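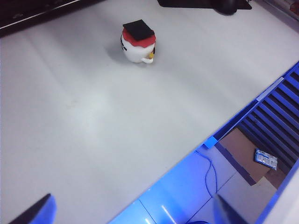 Section 3. Setting up your energy diary

Welcome to the part of the Sellow guide that most people skip to first, and I don't blame you one bit. If you have a long-term illness that limits how much you can do in a day, the diary is the piece of Sellow you will use most, so let's take our time with it. You don't have to finish the whole section in one sitting. Your entries save as you go, and you can close the page after any step and come back tomorrow, or next week, or whenever you have it in you.

Before you begin

You will need your Sellow login and the name you chose for your diary in Section 2. If you skipped that bit, the program will have called it "My diary," which is a perfectly good name and can stay.

Pick a time when you are fairly rested. I know that's a funny thing to ask of the people reading this (I wrote most of this page lying on the sofa with the curtains shut), but the first set-up has more reading in it than anything you will do afterward.

Setting up

1. Open Sellow and choose Diary from the menu on the left. If the text is too bright or too small, press the Comfort button first. It gives you a darker page and bigger letters, and it will remember your choice.

2. Choose New Diary. You will be asked how many check-ins you want each day. The standard setting is 4, for morning, midday, late afternoon and bedtime. If that sounds like too many, it probably is! Go down to one and see how you get on.

3. Set your energy scale. Sellow starts you on a scale that runs from "resting only" to "a good day." You can rename any of the levels in your own words, and I would encourage it, as one person's good day is another person's trip to the mailbox.

4. Add the things you do most often. Showering, making a meal, a phone call, reading, sitting up with visitors. Please put in the thinking and talking kinds of activity along with the physical ones. They cost energy too, and they are easy to leave out.

5. Choose your reminders. They are silent to begin with and show up as a small note on the screen. If you would like a sound, Clavville is a soft low chime and Pradeck is a slightly longer one. Play each of them before you decide, especially if noise is hard on you.

6. Press Save and Rest. The page will close by itself.

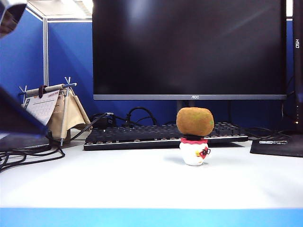 Figure 3-1. Desk with figurine and keyboard.

Note: Sellow needs 17 days of entries before it will draw your first pattern chart. They don't have to be in a row. Missed days are left blank and are never counted against you, and there are no streaks or badges anywhere in the program.

Writing a daily note

7. Under each check-in there is a box for anything you'd like to remember. It holds 1,000 characters, but a word or two is plenty. "Slept badly" or "Sister called, lovely but long" will tell you a great deal when you look back in January and wonder why a certain week went the way it did.

8. If typing is too much, press the round Dots button and pick from the list of ready-made words. You can add your own to this list under Settings, then My Words.

Caution: Please don't treat the energy scale as a target to reach. If your chart shows you have been doing more than usual, that is not a signal to do more again tomorrow. Many of us get worse a day or two after overdoing it, and the diary may look quite cheerful right up until then.

Caution: Sellow is a notebook. It can't diagnose anything, and nobody is watching your entries. If you have new symptoms, or old ones that are changing, contact your doctor.

Sharing with someone else

9. To print your diary for an appointment, choose Share, then Short Summary. It fits on one sheet.

10. To let a family member or caregiver fill in check-ins for you, choose Share, then Helper, and type in their email address. You can remove a helper at any time from the same page, and they won't be able to see your notes unless you tick the second box.

If your reminders stop coming after an update, turn them off, save, and turn them on again. Section 4 covers moving your diary to a new computer.

Kwesi Darko
Last revised 19 April 2024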